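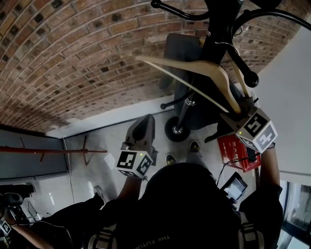
# The Heron Who Kept the Salt, and Other Tales

Collected and retold by Octavio Cabral
Zukik Books, paperback, catalogue no. 3703

This book brings together the animal tales which the fishing families of Ullent told in the winter, when the boats stayed on shore. Octavio Cabral heard most of them in his grandmother's kitchen in Amaral, and the others he wrote down later from neighbours who were kind enough to repeat them slowly.

The title story is the longest. Heron is trusted with all the salt of the village and she hides it under her wing, a little more each day, until she is too heavy to fly. Otter finds her standing in the shallow water and asks why the sea has a new taste. What she answers him is different in each family, so the book gives both endings that the author knows.

Otter comes back in many of the other tales, sometimes clever and sometimes very foolish. There is also Crow, who borrows a coat and will not return it, and the old Badger who sells the same honey to three brothers.

## About this edition

The first printing was small and it was sold out in February. In the new one we corrected the spelling of the song words and added five short tales from the Jostov side of the river, where Otter is called Uncle. The songs are printed in the original language with the English on the facing page – please do not expect rhymes, the author preferred to keep the meaning.

After each tale there is a note which says who told it and what was changed. The notes are in smaller type and a young reader can skip them.

## Details

- Cover: soft, with flaps
- Binding: sewn, opens flat
- Language: English, songs in two languages
- Colour: black text, chapter titles in dark green
- Reading age: from eight years, or younger if read aloud

## Ordering

Orders are packed within four working days. For schools and libraries we can send an invoice in place of card payment, please write the name of the institution in the comment field. Copies signed by the author are the same price, but they take longer – he does not live near our storeroom.

If a book arrives with a damaged corner, write to us and keep the envelope until we answer.

Page updated 27 March 2023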